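Ticket 133: Office PC shuts off during payroll export
Opened by: Agnes Gillies
Status: waiting on user

Agnes says the desktop quits at 96 percent of the Rastau export, every time. Reinstalled Rastau. It now quits at 96 percent with a nicer icon. 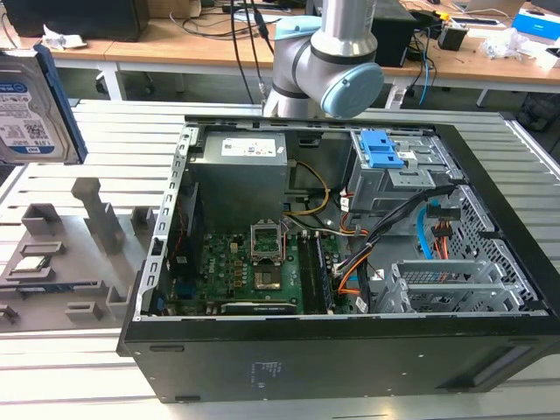
Event log shows a clean shutdown, so somebody asked for it. Found a Nivar power plan set to switch off after 8 minutes. The export takes longer. Plan removed.

Ferenc Szénási to confirm who installed Nivar. He has gone quiet.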